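Coltham Leaseholders' Group questions Truvier's heating figures

For release: Monday, 9 am

The Coltham Leaseholders' Group has today asked Truvier, the firm that runs the shared heating at Flasivdale, to publish the readings behind its claim that the new heat meters will save households money. The group says it has been asking since the spring and has so far received a leaflet.

Flasivdale has 800 flats on one boiler plant. Truvier says that metering each flat will cut bills by up to 60 pounds a year. The words "up to" appear in every version of this promise that we have seen. We would like to know how many homes would reach that figure, how many would save nothing and how many would pay more.

Residents in the end blocks have good reason to ask. Their flats have more outside wall and are supplied by the longest pipes, and under the present flat rate they pay the same as everybody else. A meter will change that. Truvier's leaflet says the new system is "fairer for all", a phrase we find hard to test.

The trial that Truvier relies on took in 50 flats, all of them in Liyanage Court, which had its windows replaced shortly before the meters went in. Lower heat use in a building with new windows is no surprise. The firm has not said how it separated the one from the other, and when we put the question in writing the reply thanked us for our interest.

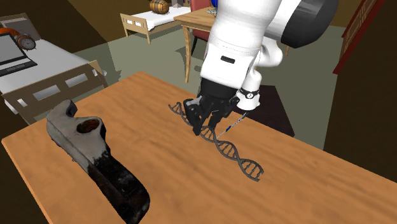

Issue 11, page 2

There is also the standing charge. It is mentioned once in the draft tariff, in a footnote, with the amount left blank. A household that turns its radiators off from May to September will still pay it — and until the blank is filled in, any talk of savings is guesswork.

The group is not against meters. Several of our members have wanted them for years, and a flat rate does little for people who live alone or are out all day. Our quarrel is with being asked to agree to a tariff before seeing it.

We are asking Truvier for the full trial readings, block by block and with addresses removed; the standing charge, in pounds and pence; and a plain statement of who pays when a meter breaks. We are also asking that no meter be fitted at Flasivdale until residents have had a month to read the answers.

Truvier has offered a drop-in session in December. We will go, and we will bring the same questions.

Ends

Notes to editors

The Coltham Leaseholders' Group is run by residents and takes no money from energy firms. Copies of the leaflet, the draft tariff and our letters to Truvier are available on request from the group's press desk.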